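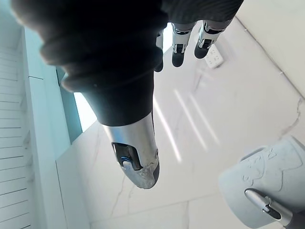 Hoi-yan Peng Is Engaged Again, Vendatari Have Broken Up Again and Other News From the Couch

If you had money on the third engagement lasting longer than the second, you can stop reading and go collect. Hoi-yan Peng, who plays the mean sister on Kornent and the nice sister in all of her interviews, has confirmed that she is getting married to the same man she was getting married to last spring. The ring is different. The man, we are told, is also a little different, having spent a month at a lake and come back with a beard and opinions about bread.

The wedding is set for February, which gives the happy couple very little time to call it off. Guests have been asked to hand over their phones at the door and to wear "something the color of weather." We asked her publicist what color that is and she said we would know it when we saw it. We have seen a lot of weather and we are still not sure.

Invitations went to 200 people. Her Kornent co-stars are all on the list, including the one she pushed into a fountain in the season finale and, if you believe the crew, once more after the director had called cut. He is bringing a plus one and a towel.

Over in music, Vendatari have split up. This is the band that split up before the last album, during the last album, and for most of one afternoon on the tour bus. The statement says the four of them "remain brothers," and having met some brothers I can believe it. The drummer already has a solo record ready to go. It runs to 7 songs, and on the one I've heard he sings, a choice he made freely and with friends nearby who could have stepped in.

If you hold tickets for the reunion shows that were going to follow the breakup that hadn't happened yet, hang on to them. The promoter says they are still good - he just can't say for what.

Meanwhile the Priklow people would like you to know that their movie is not in trouble. They would like you to know this so badly that they have told us four times. Priklow, for anyone who has been spared the trailer, is the one where a retired safecracker has to crack one last safe, and the safe is his marriage. Reshoots wrapped this month. The new ending tested very well with people who hadn't seen the beginning.

The fan petition to bring back the old ending has 2,204 signatures. A rival petition to bring back the old leading man has 3,399, and he has signed it himself, under his own name, with a comment.

And finally, a word about Fujimoto, the restaurant where everybody famous goes to be left alone by the large window. It has taken the celebrity sandwich off the menu after two celebrities complained that it was named after the other one. The same sandwich is now called the Number Nine, costs a dollar more, and comes with a pickle. I had it for lunch. The pickle is the best thing on there, and as far as I know it isn't seeing anyone.

More next time, assuming the wedding is still on.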